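Moving off Gadano before renewal, how bad is the contact import?

gherrera_sales
We're a small shop that sells refurbished office gear to dentists and clinics. Our sales stuff has lived in Gadano for years and the renewal quote just landed, and wow. My boss wants us on Sollwood before the old plan runs out, and guess who got picked to do it (me, the person who once asked where the export button was while looking at it).

Here's what I've got: 1,367 contacts, a pile of open deals, and notes going back to before I was hired. The contacts export fine. The notes come out as one giant column with everybody's comments mashed together and no dates. Has anyone done this move and kept their notes in one piece? I don't care about the old email tracking, that can go. I do care about the call notes, my whole memory of these customers is in there.

Also, is the Sollwood import helper worth paying for? It's an add-on and the price page is very shy about it.

kamath_s
Did this exact move in April. The contacts part took me an afternoon. The notes took two weeks of evenings and I still find strange ones.

Don't use the export under Settings. Go to Reports, build a report on activities, put the date, the owner and the contact ID in as columns, and export that. Then every note is its own row and you can match them up by ID. On the Sollwood side you have to make a custom field for the old ID BEFORE you import the contacts. I did it after. Guess how that went.

We skipped the helper, so can't say on that one.

AlikiK
I'm going to disagree with the whole idea, sorry! I don't think you should bring the old notes over at all. We moved to Sollwood with 9 reps and I fought hard to keep every last note, and then I pulled the usage numbers later and hardly anyone had opened one that was more than a year old. All it did was make search slow and full of junk. Save the export in a shared folder, bring over the open deals and the people you talked to this year, and start clean. Your reps will thank you.

kamath_s
Can't agree with that Aliki. A rep with a big territory might only talk to some customers every other year. That's when you need the old note. "Hates being called before lunch, ask for the sister" is worth real money to me.

AlikiK
Then put the sister in the contact record where she belongs! That's my point. If it matters it should be in a field, and if it's in a note from three years back it's as good as lost.

gherrera_sales
OK the sister thing is painfully close to home, I have at least one customer like that. Trying the activities report now. It let me pick the contact ID but the owner column is blank on a lot of rows. Former employees maybe?

Parts side of our business is its own headache by the way. We list boards and processors as products in Gadano with a picture on each, and I'd love to know if the pictures come across too or if I'm going to be adding them again one by one.

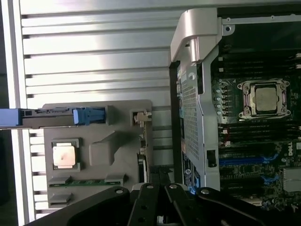
Dell board, processor in gray tray

If the answer is "one by one" please break it to me gently.

nahuel_e
Blank owner means the user was deleted and not just turned off. If your admin can restore them (there's a grace period, I forget how long) the names come back. If it's past that, fill in "former rep" and move on with your life.

On pictures, gently: they don't come across in the file. What does work is putting them all somewhere with a plain web link, adding a column with the link, and mapping that to the product image field. Sollwood pulls them in by itself overnight. I had 73 products and 2 of them failed, both because the file name had a pound sign in it.

As for notes, I'm halfway between you two. I brought over notes for anyone with an open deal or a purchase in the last couple of years and parked the rest in a spreadsheet. It's been fine.

fgeraghty
Coming at this from the other side, I run the Sarmiento phone add-on for our team and nobody has mentioned call logs yet. If your calls are tied into Gadano, those are NOT activities as far as the report is concerned. They're a separate thing and you need a separate export. I lost ours. Ask me how my manager felt about it.

And yes, we paid for the import helper. A nice person got on a call with us, looked at our file, and told us to fix the phone number format. Then we fixed it and uploaded it ourselves. I would not pay for that again.

kamath_s
Ha, that's about what I figured.

AlikiK
I'll stick up for the helper a bit. Ours caught that we had the same clinic in there under several spellings and merged them for us. It depends who you get, and if your data is a mess it might pay for itself. If you're handy with a spreadsheet then sure, skip it.

gherrera_sales
Update as of October 17, 2019: deleted users are past the grace period, so "former rep" it is. The activities report worked great though, thank you kamath_s, I have dates!! I made the old ID field first like you said and ran a tiny test batch and the notes landed on the right people.

I'm going with Nahuel's middle road on what to bring. Aliki, I did move the sister into a proper field, so you get half a win.

We do use a phone add-on (Mulero, not Sarmiento) so now I'm off to find out where the call logs live. Has anyone gotten those out of Mulero? Their help page only talks about recordings.

fgeraghty
Never used Mulero, but look under billing. I know that sounds silly. In Sarmiento the only full call list with times and numbers was hiding behind the monthly bill, and it downloads as a normal spreadsheet.

gherrera_sales
It was under billing. I'm both happy and mad. Import of the real thing is tomorrow night, will post if it goes sideways.

Contact the moderators | Forum rules | © 2019 | Back to top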